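Hilo: cómo he conseguido por fin que la ropa blanca deje de salirme gris 🧵

Empecé en agosto, con una camisa de lino que daba pena verla. Ahora la pongo con corbata y todo, ¡qué alegría!

Lo primero, separar de verdad. Blanco con blanco, y el beige ya no cuenta como blanco (me costó aceptarlo).

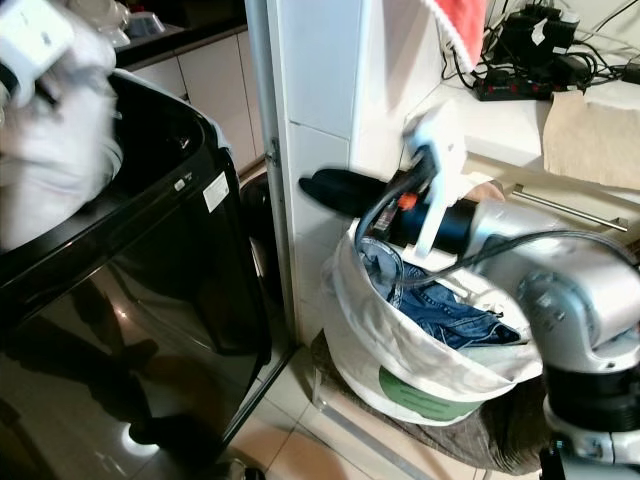
Lo blanco, con su cesta redonda y la lavadora negra.

Percarbonato: 20 gramos por colada, a 60 grados si la etiqueta lo permite. El bote de 800 me dura unos meses y es una maravilla.

Suavizante, fuera. Las toallas ahora secan el doble de bien, os lo juro.

El truco del remojo nocturno me lo pasó İlker Soylu y funciona genial con los cuellos amarillos. Mañana os cuento qué hago con las manchas de café, que tengo un mantel entero para probar.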